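We use cookies to improve your experience. By continuing to browse, you agree to our cookie policy. Accept | Manage preferences

Putting the black board to work: a chat with Erzsébet Hegedűs

I had been bugging Erzsébet Hegedűs for an interview since November, mostly because everyone who comes back from her workshop starts talking about tables. She sets up benches for small labs and repair shops, and she has opinions on flat surfaces the way other people have opinions on coffee. I finally got an hour with her, plus a slice of very good plum cake.

I started with the obvious question: why a board full of holes?

"Because I got tired of clamps!" she said. "I had a lovely smooth bench at my first job, at Prokska, and every single thing I put on it had to be clamped at the edge. So everything lived at the edge, and the whole middle was for sandwiches."

Now she puts down perforated breadboard wherever she can talk people into it, and she likes it dark and matte. I asked if that was a style thing (she was dressed in black from head to toe, so it seemed fair) and she laughed at me.

"It's for my eyes. I had a shiny one once and by four in the afternoon I had a headache. Matte still picks up some light, you get a kind of soft patch under a lamp, but you can look at it all day."

What about losing things down the holes? She put her fork down for this one. Yes, it happens. Tiny screws, mainly. The bench she put together for a shop called Gadolik swallowed so many that they now keep a shallow tray right next to it, and anything smaller than a pea goes in the tray first. Her colleague Rezaul Gunawardena wanted to tape over the spare holes. They argued about it for most of a lunch and he did one corner.

"The tape came up in a week," she said, very pleased. "It was full of fluff."

Cleaning is the part people ask me about when I mention these boards, so I asked for her routine. It's a soft brush first, then the vacuum with the small nozzle, then a barely damp cloth. She follows the rows while she brushes. I tried it on my own little board at home and, okay, she's right, going across the rows just pushes the dust from one hole to the next.

We got onto layout after that, and she got really animated, moving the cake plates around to show me. She leaves a bench bare for the first 6 days and makes people work at it with nothing bolted down. Then they can pick their spots.

"Everybody wants to fill it up the first morning. Then they have to reach over something for a year and they hate me."

And cables? She groaned. She likes them with some slack, up off the surface where she can wipe underneath, and she'd love it if people would buy a different color now and then so she could tell which one she's following. Rezaul labels both ends of everything he owns. She has started doing it too, but please don't tell him.

The last bench she finished was for Cliton, and she's going back next month to see what they've done to it. I'm invited, if I bring the cake.
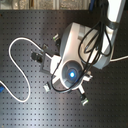 More from the workshop series

Our next chat is with Rezaul, who has asked for equal time on the subject of tape.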